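Dellska Word List

Dellska is a list of household and workshop words in English and Lithuanian, with short usage notes. It was started by Justinas Adomaitis for the evening language course in Plurndale. Agnese Koppel checks the spelling.

Contents

The list has 536 entries in 2 files. The first file, words.csv, has one word per line with its translation and topic. The second, notes.csv, has longer remarks for 58 of the entries — mostly words which students mix up, such as "screw" and "bolt".

Format

Both files are UTF-8, separated by semicolons. Please do not open them in a spreadsheet and save again, the accents can be lost. Empty topic means the word is general.

Known problems

Plural forms are missing for many nouns. The kitchen topic was typed from paper cards and still has some doubled lines. American spelling is used, but a few British forms remain.
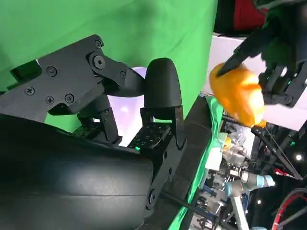
Topic "metal and machines": screw, bolt, bracket, hinge, plate.

Changes

January: garden topic added, 100 entries checked again by Agnese.

Corrections are welcome — send the line number and the new text to Justinas.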